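Elogio de la relectura

Inmaculada Gallardo
2020-12-05

En noviembre volví a abrir una novela que había leído con 26 años y que creía saberme de memoria. ¡Qué va! Recordaba el final, un par de frases y el nombre del perro. Todo lo demás me llegó como nuevo, y disfruté tanto que llevo desde entonces sin comprar un solo libro.

Nos hemos acostumbrado a leer hacia delante, con la lista de pendientes siempre creciendo. Mi amiga Amparo Lozano apunta sus lecturas en una libreta y va ya por el título 386. Le pregunté cuántos había leído dos veces y tuvo que pensarlo un buen rato: 12. Me parece poquísimo para alguien que ama los libros como ella los ama —y se lo dije, claro, con el café delante y bastante vehemencia—.

Releer pide otra calma. Ya sabemos quién muere y quién se casa, así que la vista se entretiene en lo pequeño: un adjetivo raro, una puerta que se cierra en el segundo capítulo y que lo explica casi todo. Yo me siento a la mesa, limpio bien las gafas y empiezo por donde me apetece, a veces por la mitad. 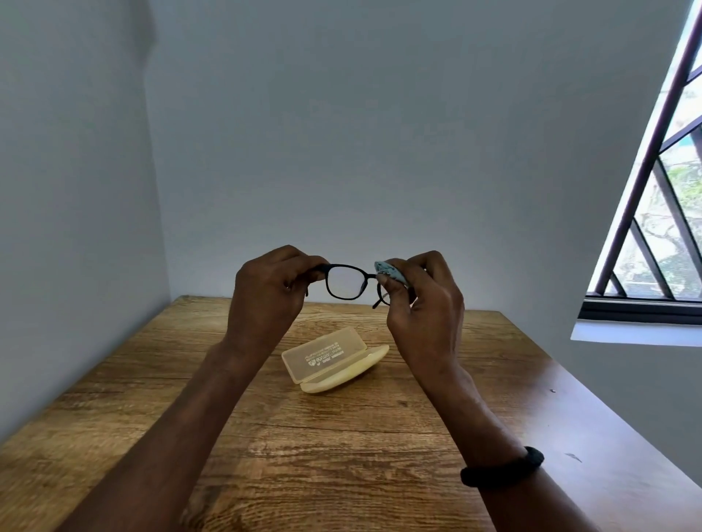 Los márgenes hablan

Y luego están los subrayados, que son una delicia. En mi ejemplar encontré una página entera marcada con lápiz y un «¡sí!» enorme al lado. Hoy esa página me parece floja, pero tres líneas más abajo hay una descripción de la lluvia maravillosa que entonces ni rocé. La he subrayado ahora, con tinta, para discutir conmigo misma dentro de otros 25 años.

Prueben este invierno con uno solo, el que tengan más gastado en la estantería.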